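Gift bags deserve better packing

A snack bag is the present I give most often, and I think most people fill one badly. Everything gets dropped in and the crisps end up under the tins.
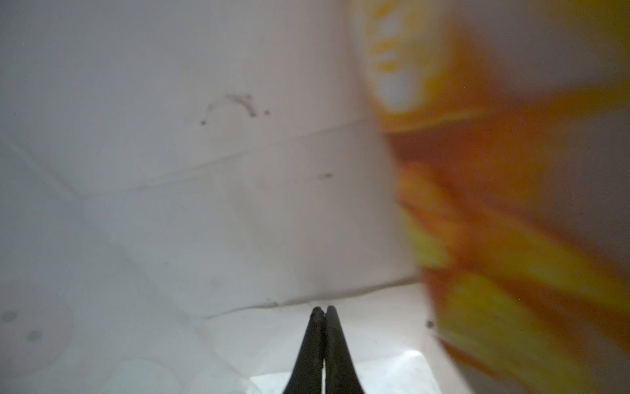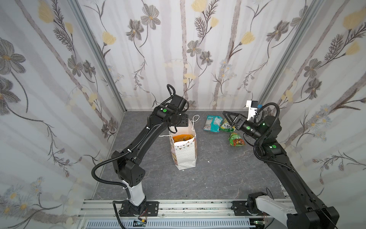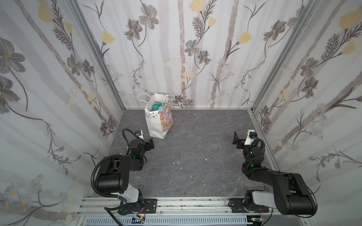

Packing should begin with the bag standing up on a clear bit of floor. I prefer plain paper to anything glossy, and a white paper gift bag like the one in the last picture suits any age or occasion. The shop in Hudwood sells them at 39p – cheaper than a card. Heavy things go in first, packets last, and I stop at five items. Tissue paper I leave out altogether.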